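Two Chairs and a Table: Furnishing the Short Wait

Published 2018-07-04

The two-seat waiting corner is among the least studied arrangements in commercial interiors. It occupies little floor, is used for a few minutes at a time and is usually specified last, from whatever remains in the budget. At Justitz, where the ground floor was refitted by the Nusevari studio, it was drawn first.

The layout is conventional: a pair of matching tub chairs against a plain wall, with a small round table between them. 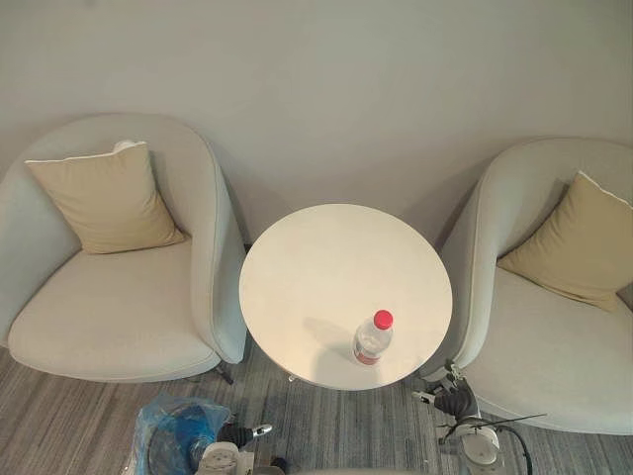 Tub chairs in a pale fabric, with piped cushions and a round white side table.

The tub form has one clear advantage in a tight plan. Back and arms are a single curved shell, so there are no projecting corners at hip height, and the chair can be turned a few degrees towards its neighbour without appearing misplaced. Its disadvantage is seat depth. A wide, deep seat suits a long conversation and is awkward for a short one, as the sitter either perches at the front or slides back and has difficulty getting up.

A loose cushion corrects this at low cost. Nusevari tried 5 fillings before settling on a firm one that takes up the surplus depth and supports the lower back.

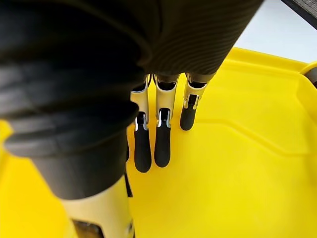 Piping is often treated as trim, but it has a structural role. The cord stiffens the seam and holds the square when the cushion is stood on its corner, and it takes the wear that would otherwise fall on the cover fabric. A white cord on a beige cover will show soiling early. Studios that choose it should allow for removable covers and a spare set.

The table is a simpler matter. A round top can be approached from either seat, and 44 cm is a sufficient diameter for two drinks and a telephone. Height matters more. The top should finish slightly below the arm, so that a bottle can be set down without lifting the elbow.

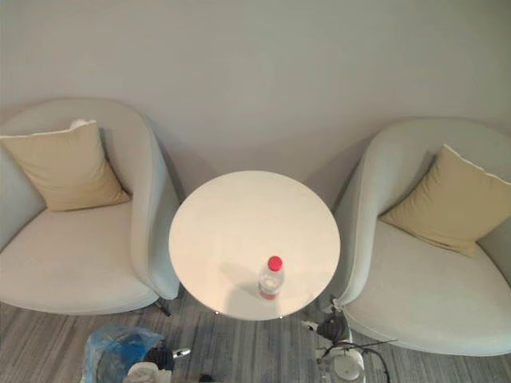 Pale upholstery remains the principal risk. The Yen range, often proposed for rooms of this type, is offered in 9 light shades, and the differences between them are small under daylight and smaller still under lamps. Samples should be viewed against the actual wall colour, at seat height, before an order is placed.

A second corner to the same plan is due at Vorkirora in August, with a shallower seat.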